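About Galtine

Galtine is a small home-organizing shop and class space. We sell baskets, bins and trays, and we teach people how to pick them. We don't think a container ever tidied a house. Most of the homes we visit already have too many, and the extra ones are usually full of other containers.

So we're slow to recommend anything. Before a basket goes on our shelf we handle it, empty and full, on a plain white table where the flaws show up.
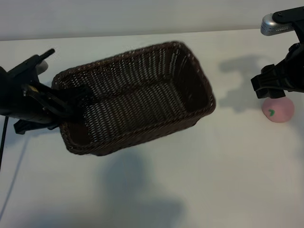 Words by the owner of Galtine
Filed under: Who we are

I started the shop after years of buying storage that looked great in a catalog and sagged by spring. A long, shallow wicker basket is a fair case. Everybody wants one for the hall. What I want to know is whether the rim will take being grabbed at one end, the way people grab things when they're in a hurry, and what the weave does to a wool scarf. "Handwoven look" on a label tells me neither.

Our two classes cover the kitchen and the hall closet. Each one runs for four evenings at our room on Kuvden Street, starting in November. You won't get a certificate. You will be asked to bring one drawer's worth of stuff and put up with questions about it.

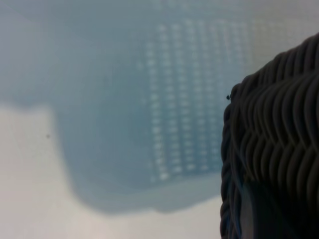 Plastic gets sneered at in my line of work, and I've never seen a good argument for it. Wicker photographs better, I'll grant that. But crumbs and sand don't care how a thing photographs, and under a sink I'd take pale blue plastic with rows of little slots over anything woven. Whether you need a second one is another matter. I'd guess no.

We also publish the Jirkeck List, our running record of storage goods we've tried and what we think of them. It stands at 933 entries. A good many are unkind. Makers can't pay to be on it, and they can't pay to come off.
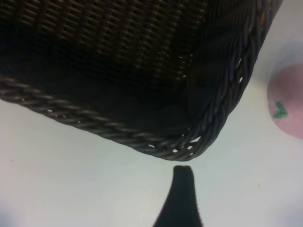
Joo

Braided rims are my weak spot, I admit, and I still check the corners first. Gaps in the weave there may mean nothing at all, or they may be where the strands start to go. I'd give it a year of use before calling a basket sturdy, whatever the tag says.

Walk-ins are fine until 4 p.m. Bring measurements, please.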